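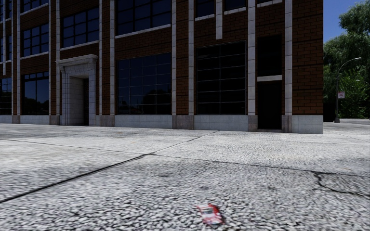

Sondlow Angle Set for Classrooms

The Sondlow set is a box of flat strips and snap joints for teaching angles, and we love it! Kids build an angle, open it, close it, and read the size off a dial at the corner. It goes from the first "what is a right angle?" lesson right up to parallel lines and a transversal (that's the line that crosses them), so one box can stay in use for several grades.

The dial is our favorite part. It's marked in single degrees from 0 to 360, with the numbers running both ways, so a child who starts from the "wrong" side still gets a good reading. Press the button in the middle and the joint locks. Then you can lift the whole angle off the desk, turn it upside down, lay it over a drawing in the book, and it stays exactly as it was set.

What's in the box

Strips in four lengths, the longest 420 mm
Dial joints and plain joints
A storage tray with a snap lid
The Plelora card pack: 388 cards, sorted by topic
Teacher booklet by Lorna Pascual

The cards start with naming angles (acute, right, obtuse, straight, reflex) and move on to pairs that add up to 90 or 180 degrees. After that come the crossing-line cards, and these are a joy to teach. Lock two strips across each other, read one corner, and the class can work out the other three before anybody touches a dial. Then they check!

Lorna's booklet also has a chapter of outdoor work. Children sketch the lines they find on a walk, mark where they meet, and copy the angles with strips back at their desks.

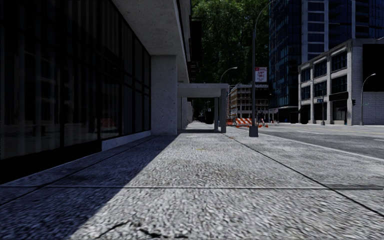 Straight joints on a sidewalk.

Good to know

The strips wipe clean with a damp cloth. Joints from our older Sopacua set fit too, though they have no lock. Spare dials are sold singly, and the cards can be bought without the strips if you already have a set.

Item number: 1921
Grades: 3 to 8
Tray length: 400 mm for the short strips; the longest ones clip under the lid at a slant
Goes well with: Plenolmont Grid Boards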